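Hotidora Residence Services
Kitchen Guidance for Residents: Care of Mugs, Spoons and Table Surfaces
Last revised May 19, 2023

The following recommendations apply to the shared kitchens on all floors. Questions may be addressed to Deisy Ayala at the residence office.

Coffee and tea stains

Mugs should be rinsed as soon as they are empty. Where a brown ring has already formed, place two teaspoons of baking soda in the mug, add enough warm water to make a paste, and rub the inside with a soft cloth. Leave the paste in place for five minutes before rinsing. Steel wool is not to be used on glazed ware. Bleach is not kept in the kitchens and should not be brought in.

Long-handled spoons

Spoons with a plastic end on the handle are washed by hand. Water tends to collect where the plastic meets the metal, and this joint should be dried with a towel before the spoon is returned to the drawer. A loose handle end should be reported to the office – residents are asked not to glue it themselves.

Table surfaces

Spills on the tables are wiped with a damp cloth and mild dish soap, then dried. Older marks may need a second application. Abrasive powders dull the finish and are reserved for the sinks. Cloths are changed at 9 each morning; used ones go in the bin under the counter.

Serving hot drinks

Coffee should be poured with some room left below the rim, particularly where it will be stirred at the table. A white interior, as in the red mug shown at the end of this page, makes the level of dark coffee easy to judge and shows any remaining stain after washing. The handle is best turned toward the person who will drink, and spoons laid on a saucer when not in use. Mugs with a chipped rim are withdrawn from the cupboard and handed to the office.
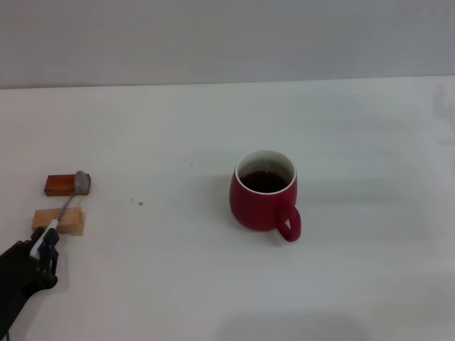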